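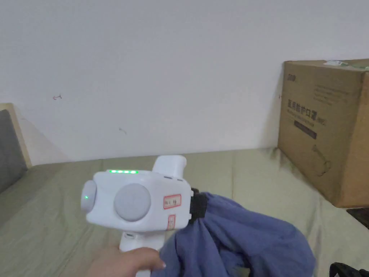
The box on the khaki upholstery, against the wall.

How to Pack Away Your Winter Blankets (and Find Them Smelling Good in the Fall)
Posted in February by Branwen Hopkin

I love this job. I know that sounds strange, but there's something so satisfying about a stack of clean, folded blankets going off to rest for the warm months! I used to stuff everything into trash bags and shove it under the bed, and every October I'd pull out a musty lump. Now I give it one afternoon, start to finish, and the closet looks great for half the year.

What you'll need

Cardboard boxes or cotton storage bags
Old cotton sheets or pillowcases for lining
Cedar blocks or a little dried lavender
Masking tape and a fat marker

Step 1: Wash everything first

Yes, even the throw that only came out twice. Body oils and crumbs are what moths go looking for, and old stains turn yellow in storage. Check each care tag. Most cotton and fleece can take a warm wash, while wool wants cool water, a gentle cycle and a mild soap. Skip the fabric softener, which leaves a coating that can go stale in a closed box.

Step 2: Dry it, then dry it again

This is the big one. A blanket can feel dry on the outside and still be damp in the middle, especially anything quilted. I run mine through the dryer on low (wool goes flat on a rack instead), then leave everything draped over chairs overnight. If you live somewhere humid, make it two nights. Put your hand deep inside a fold in the morning, and if it feels cool, wait.

Step 3: Fold loosely

Lay the blanket on a bed or couch, find two corners, and bring them to the opposite two. Shake out the air and fold in thirds. Rolling works beautifully for fleece and thin cotton, and you get fewer hard creases. Down comforters should barely be folded at all, just tucked over on themselves so the filling keeps its puff.
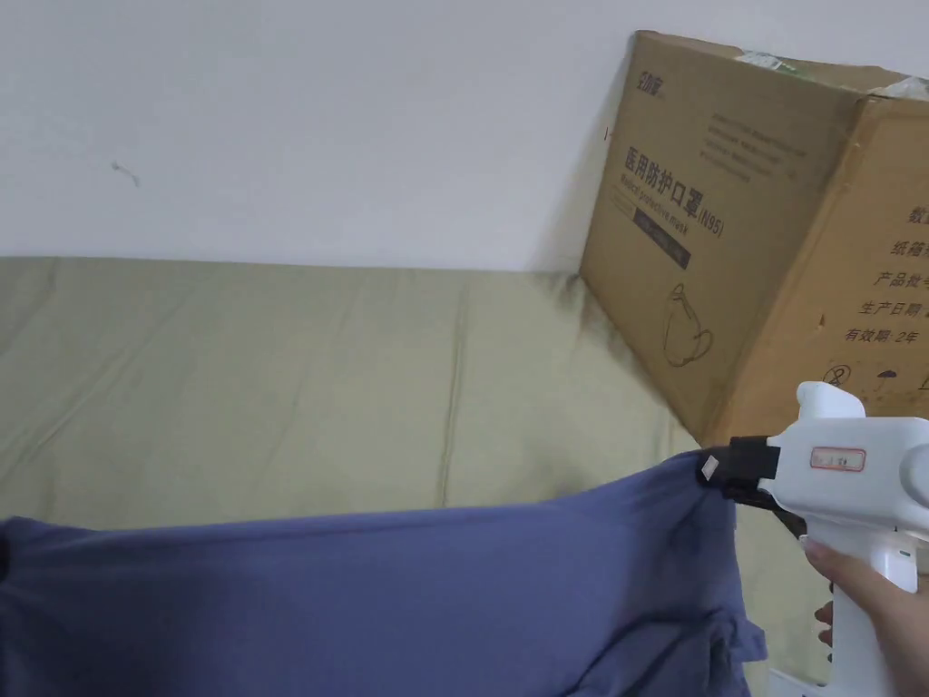
Slate-blue cloth, lifted by its top edge.

Step 4: Line and fill the box

Wipe the box out, check the corners for bugs, and lay an old sheet inside so the fabric never touches the cardboard. Heavy things go on the bottom, light ones on top. Four medium blankets is my limit per box, and I stop when I can still slide a flat hand down the side. Tuck the cedar in a pillowcase so the oils don't mark anything.

Plastic bins are fine for fleece. For wool and down I stick with something that breathes, and I save the vacuum bags for trips.

Step 5: Label and store

Write on two sides and the top! "Guest room, wool, queen" beats "blankets" every time. Keep boxes off basement floors and away from outside walls. A closet shelf is ideal. Give the box a quick look after 3 months and swap in fresh lavender if the scent has faded.

Comments

Temitope Okonkwo
The hand inside the fold trick saved my quilt. It was cool right in the center and I would have boxed it up.

Huw Kemeys
Can you sand cedar blocks to bring the smell back?

Branwen Hopkin
Yes! Fine sandpaper, a few strokes per side. Do it outdoors, the dust gets everywhere.

Soledad Van Dusen
I roll my wool ones too and they come out fine after 6 months.

Contact | © Wumalwood Home Notes | Back to top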